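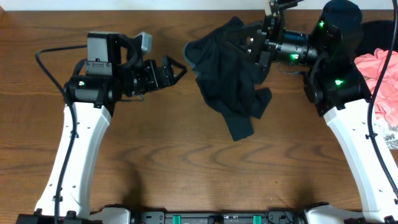
Lorside Robotics Club is looking for new members for its laundry folding project, and we would love to hear from you, even if the last thing you built was a bookshelf.

The club has been going for a few years now, and this season we have given ourselves over to one stubborn problem: teaching a pair of robot arms to fold clothes. We call the project Urnena. The arms work side by side at one table, and people at the controls guide them through a fold, over and over, until we have enough good runs to train on. Our goal is 1000 finished folds by December, when we take part in the Coltis student challenge. We have 601 so far, so there is plenty left to do!

We have room for people in a few different roles. Operators guide the arms and learn to pick up a sleeve without dragging the whole shirt along with it (harder than it sounds, and oddly soothing once you get the feel for it). Reviewers watch the recorded runs and mark which ones are worth keeping. We also need a couple of people who like writing code, mostly Python, and at least one patient soul who enjoys tidying cables and tightening screws.

You don't need any experience with robots. New members spend their first two sessions with someone who knows the setup, and you won't be left alone with the arms before you feel ready. What we do ask is that you turn up when you've said you will – the arms take two people to run, and an evening is lost if one is missing.

We meet on Tuesday and Thursday evenings from 6 to 9 in Room 21 of the Jadoon Building, up the back stairs. You must be 16 or older, and anyone under 18 will need a signed form from a parent. There is no fee. Clean clothes you no longer wear are very welcome too, especially dark ones and anything with long sleeves.

To apply, send us a short note by June 5, 2019, telling us a little about yourself, which evenings suit you and which role you'd like to try first. A few lines is plenty – we'll write back to everyone and set up a time for you to come by and have a go.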